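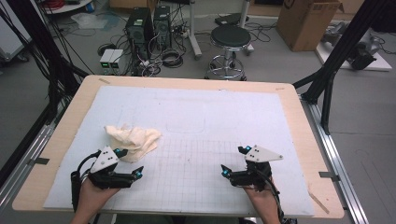
4. Setting Up a Damages Worksheet

Now for the part of Triteck Casebook we love most! The damages worksheet keeps every dollar you plan to ask a jury for in one place, with the proof sitting right next to it.

1. Open the case and choose Worksheets, then New.
2. Pick your state. Casebook loads the damages categories that go with it – you can rename any of them later.
3. Enter each loss on its own line. A pharmacy receipt for $463 and a towing bill for $280 are two lines, even if they came in on the same day.
4. Attach at least one exhibit to each line. A green check shows up when the link is good. 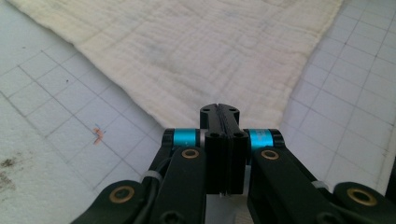

5. Click Punitive if your complaint asks for punitive damages. This opens a second tab with its own total, so the two kinds of money never get mixed together.
6. Click Lock Draft before you share the worksheet with co-counsel.

Note: A worksheet holds up to 900 lines. Bigger case? Start a second worksheet and join the 2 under Combine.

Caution: Changing the state after step 3 clears your category names. Export a copy first!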